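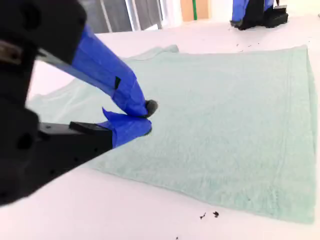

浜松 — 12/31/21

## タオル折りセル:下側フィンガーのテープ浮きと、天板の黒い粒について

**kuroita_m**

年内最終の点検で気になった点を2つ書きます。セルはBusleyの双腕、対象はテリー地のフェイスタオル、天板は白。両ハンドともフィンガーに青の養生テープを巻いて運用しています。

1. 下側フィンガー先端のパッドで、テープの端が上側フィンガーに向かって立っている。閉じ動作のたびにここが先に当たり、把持幅の読みが安定しない。
2. 天板に黒い粒が落ちている。タオルの手前側に少し、奥側には点々と連なっている。

巻き替えは前回の点検時です。閉じ指令の結果を15回記録したところ、うち4回で「把持あり」の誤判定が出ました。タオルなしの空閉じでの数字です。立った端を噛んで厚みとして読んでいると見ています。

テープの巻き方、または代替になるものがあれば教えてください。

---

**hasami_to_nori**

巻き終わりが把持面側に来ていませんか。端はフィンガーの背側で終わらせるのが基本です。パッド面にはつなぎ目を置かず、1枚で覆って左右から背側へ折り込む。重ねは背側だけ。

上側も皺と重なりが多いですね。上は先端のゴムがテープより前に出ているので把持への影響は小さいでしょうが、皺の山にパイルの糸が掛かることはあります。

---

**Divina Macapagal**

Workbergで同じ構成を2台見ています。誤判定の原因がテープの端だという点には同意します。ただし、巻き替える前にPicard側の閉じ位置の原点を確認してください。うちでは原点がずれていて、パッドを必要以上に押し付けていました。その状態で新しいテープを巻いても、数日で同じところがめくれます。

確認手順:

- 自動を切り、手動の低速に入れる
- 下側のテープを全部剥がし、素の状態で閉じる
- 電流の立ち上がり位置を記録する
- テープを巻いた状態でもう一度閉じ、差を取る

差がテープの厚みの合計より大きければ、巻きが浮いているか、原点がずれているかのどちらかです。

---

**kuroita_m**

>>hasami_to_nori
指摘どおり、巻き終わりはパッド側でした。前任の手順書がそうなっていて、そのまま踏襲していました。

>>Divina Macapagal
原点は4月の立ち上げ以降見ていません。年明けに確認します。

---

**tenban36**

養生テープそのものに反対です。糊が残るし、厚みの管理ができない。うちはBikaの薄手シリコンスリーブに替えて、11週間そのままです。空閉じの誤判定も出ていません。

それと黒い粒ですが、先端のゴムが削れているのでは。天板に当てて掬う動作が入っているなら、そこで擦れます。

---

**hasami_to_nori**

>>tenban36
スリーブは厚手の生地なら問題ないですが、端の薄いところを一枚だけ摘む工程では滑り方が変わります。ヘム部分だけ試したとき、二枚取りが増えたので戻しました。テープは安いし、その場で直せる。剥がすときに糊を残さないよう、36時間で機械的に交換と決めれば済む話です。

黒い粒をゴムと決めるのも早いと思います。フィンガー本体も土台も黒いので、写真では区別がつかない。

---

**tenban36**

36時間ごとに人が巻くなら、巻きのばらつきがその都度入ります。誤判定の原因はまさにそれでしょう。

---

**Divina Macapagal**

粒の切り分けは簡単です。天板を拭いて、タオルを置かずに同じ経路を流す。粒が出れば先端か機構部、出なければタオルの持ち込みを疑う。採取するなら白い紙に受けて、指で潰してください。ゴムなら弾力があり、乾いたグリスの固まりなら伸びます。樹脂の摩耗粉は硬いままです。

下側ジョーの側面に穴が並んでいるので、そこにも溜まります。エアで吹くと奥へ入るため、吸引で。奥側のもう一方のハンドも同じように見てください。

スリーブかテープかは、原点が合ってから比べないと意味がありません。

---

**kuroita_m**

今日は天板の清拭と吸引だけ済ませました。採れた粒を白い紙の上で潰してみたところ、弾力のあるものと硬いものが混ざっていました。一種類ではないようです。

空運転とテープなしの閉じは年明けに実施します。巻き方は次のとおり仮変更します。

| 項目 | 変更前 | 変更後 |
|---|---|---|
| 巻き終わりの位置 | パッド側 | 背側 |
| パッド面のつなぎ目 | あり | なし |
| 交換時期 | 定期点検時 | 36時間ごと |
| 巻いた後の空閉じ | なし | 15回、誤判定ゼロで合格 |

スリーブは片側のハンドだけに入れて比較するつもりです。tenban36さん、内径と、先端側を開けたまま使っているかどうかを教えてください。

---

**tenban36**

先端は開けています。ゴムを出さないと掬えません。内径は現物を測ってから書きます。片側だけで比べるなら、左右で把持力の設定を揃えておいてください。うちは初回、そこを忘れてやり直しました。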